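Stain Resistance of Kitchen Countertop Materials
Final Report, Materials in Buildings
Submitted February 11, 2018

1. Introduction

Natural stone is porous. Liquids left on a countertop enter the pores by capillary action, and any pigment they carry stays behind after the water evaporates. Sealers slow this process by filling or lining the pores near the surface. This project compared the staining of marble and granite, with and without a penetrating sealer, using four common kitchen liquids.

2. Background

Marble is composed mostly of calcite. Calcite reacts with weak acids such as vinegar and lemon juice, leaving dull spots known as etch marks. Etching is a loss of material and differs from staining, although the two are often confused in product literature. Granite consists mainly of quartz and feldspar and is far less affected by household acids. Its pore space varies from slab to slab.
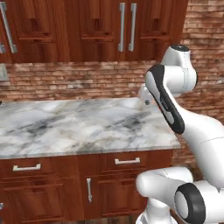 Sealers fall into two groups. Topical sealers form a film and can peel or scratch. Penetrating sealers are carried into the stone by water or a solvent and leave the surface texture mostly unchanged. A penetrating product, Brusus, was selected because it is sold for both stone types.

3. Materials and Method

Polished offcuts were obtained from Clarketti, a local fabricator, and cut into 20 tiles. Two tiles were kept as untreated references. The remaining 18 were washed, dried in an oven, and weighed. Half of these were sealed according to the label directions. The heaviest tile had a dry mass of 546 g.

Coffee, red wine, olive oil, and lemon juice were placed on separate areas of each tile and covered with glass to limit evaporation. After 4 hours the liquids were blotted and the tiles rinsed with distilled water. Color change was measured with a Halvorsen handheld colorimeter. Gloss was judged by eye under a desk lamp.

4. Results

Unsealed marble showed the largest color change for both coffee and wine. Sealing reduced the change but did not remove it. Olive oil produced a darkened ring on unsealed tiles of both materials. Lemon juice etched every marble tile, sealed or unsealed, and left no mark on the granite that could be seen under the lamp.
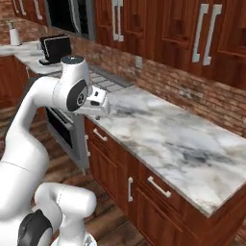
Figure 2. White marble countertop with gray and charcoal veining.

5. Discussion

The sealer limited absorption but gave no protection against acid. This is consistent with its mechanism, as the calcite at the surface remains exposed. One sealed marble tile stained nearly as much as the unsealed group. Uneven application is the likely cause, and the tile was kept in the data set.

The main limitation is that all tiles of each type came from a single slab. Gloss readings should be repeated with a meter. Tests begun in November with the Plustard topical coating were stopped when the film lifted during rinsing, and those tiles are not included in the results.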